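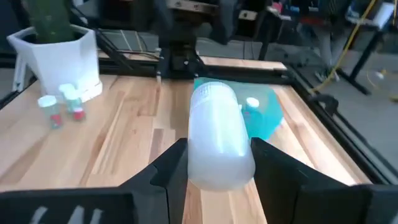 Trevor MacLeod
Student, Automation Project Course
19 January 2019

Sorting bottles and other small containers is a chore that most people do without looking. This report asks whether a two-arm machine can do it well enough to be useful in a home or a small shop. The task was limited to picking up one container from a wooden table and putting it in the correct plastic bin.

Clear and frosted plastic was the main difficulty. The background shows through it, so the edge of the object is hard to place. Grip force was the second problem - a thin wall gives way before the fingers report firm contact.

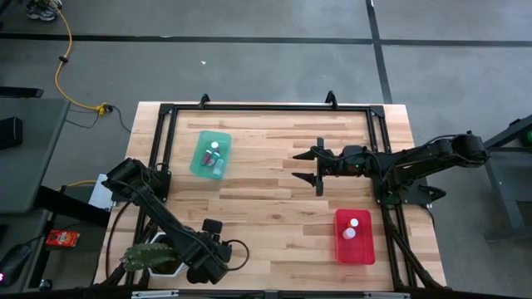 Each run was scored as a success only if the container ended up in the right bin and stayed there. A drop followed by a second pick counted as a failure. Of 100 scored runs, 10 were stopped by hand and left out of the timing data. The planning software, Skosta, was used with its default speed limit. Raising the limit in June saved little time, as most of the delay came before the grasp.

Bin walls also mattered. An arm coming in low can strike the rim, so the release point was raised. This made small bottles more likely to tip on landing. 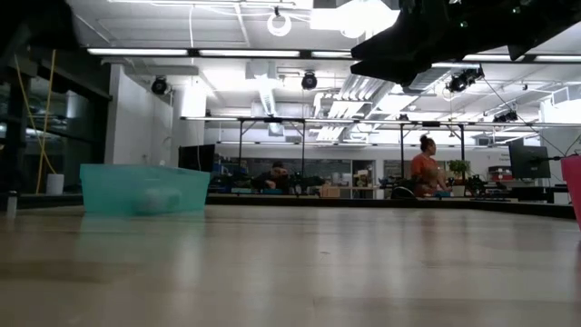
Remaining Problems

The system still needs a person nearby. It can't recover a container that rolls out of reach, and it doesn't check whether a cap is closed.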